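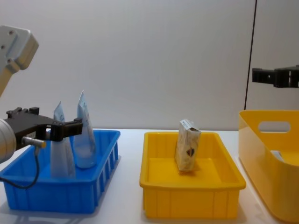
Bararari Shared Workshop: Members' Help Pages
Print this page | E-mail this page

Question

Our group is building a two-arm sorting bench in the shared workshop, using the Modeck control software. The task is to move small household goods between three plastic containers. Rigid cartons are handled without difficulty. Soft packaging is not: of 40 attempts with pouches and tubes, 18 ended with the item dropped or turned in the fingers. The grip force is set to 5 for every item. Members are asked to advise whether the force should be raised, or whether the fault lies elsewhere.

Submitted February 11, 2018

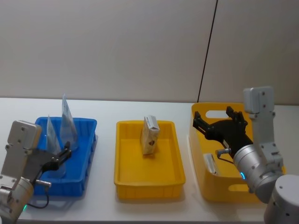

The arms are fixed and the containers are returned to the same places before each run. We would prefer not to buy new fingers during the present term of hire, which has roughly 3 weeks left.

Answer 1

Raise the force. Ours is set a good deal higher and we have had no complaints.

Answer 2

I would advise against raising the force as a first step. A filled tube gives way when pressed in the middle, and a stronger grip only makes it slide out sooner. The place of the grip should be settled first, and separately for each kind of item.

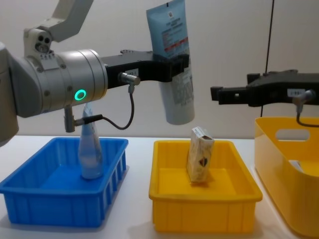 Tubes are best taken at the flat end, where there is little for the fingers to squash. The approach should be level, with both fingers closing squarely across the seam. The blue-and-white tube is held in this manner, by its crimped end with the cap downwards, and I would keep that as the standard position for all tubes. Pouches should likewise be taken near the upper seal. The Manalastas finger pads may be tried later if slipping continues.

Please also check that the sensor cable has enough slack at full reach. On our Kostimen frame a tight cable pulled the wrist slightly out of line, and we lost two evenings to it.

Answer 3

Agree with the above regarding tubes. Has the open width been set per item? Ours was left at the carton setting.

Print this page | E-mail this page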